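El carrito de las dos de la madrugada

Tengo una relación complicada con los carritos de la compra en línea. Los lleno como quien prepara una mudanza, los abandono como quien se arrepiente de mudarse, y al cabo de unas horas me llega un correo de la tienda preguntándome si he olvidado algo. No, no lo he olvidado. Estaba intentando ser una persona adulta.

En marzo caí otra vez. Cundow, que vende de todo con un entusiasmo que me agota, anunciaba envío gratis a partir de cierto importe y a mí me faltaban 2 euros. Acabé gastando 12 en un colador plegable para ahorrarme un envío que costaba 5. Las cuentas las hice después, claro, cuando el colador ya venía de camino.

Con las devoluciones la cosa se pone seria. En Serrano te dejan imprimir la etiqueta en casa, detalle precioso si tienes impresora (yo tengo un aparato que parpadea). En Rila te mandan un código al móvil y te señalan un punto de recogida «cercano», que resultó ser una tienda de recambios al otro lado de la vía, abierta solo por las mañanas. Fui con unas zapatillas dos números más grandes y volví con ellas, porque el código había caducado.

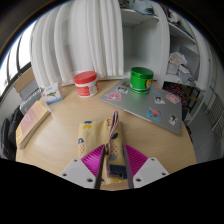 ¿Qué hay que mirar antes de pagar en una tienda que no conoces? La política de devoluciones, y en concreto quién paga el transporte de vuelta y cuántos días tienes para arrepentirte.

Lo demás son adornos. Las reseñas, por ejemplo, me las leo todas y no me sirven de nada. En Skakau encontré una lámpara con más de 1.000 opiniones, y la mitad hablaba de lo rápido que había llegado el paquete. De la luz, ni palabra. Mi preferida le daba cinco estrellas y añadía: «todavía no la he abierto». La compré, por supuesto. Alumbra lo justo para encontrar el interruptor de la otra.

He probado ese consejo de dejar las cosas un día entero en el carrito antes de pagar. Funciona bastante bien – salvo cuando la tienda te pone un relojito rojo con cuenta atrás. Ya sé que el relojito vuelve a empezar si recargas la página. Lo he comprobado varias veces, siempre después de pagar.

Las zapatillas siguen en el pasillo, en su caja. Tengo pendiente escribir a Rila para que me manden otro código.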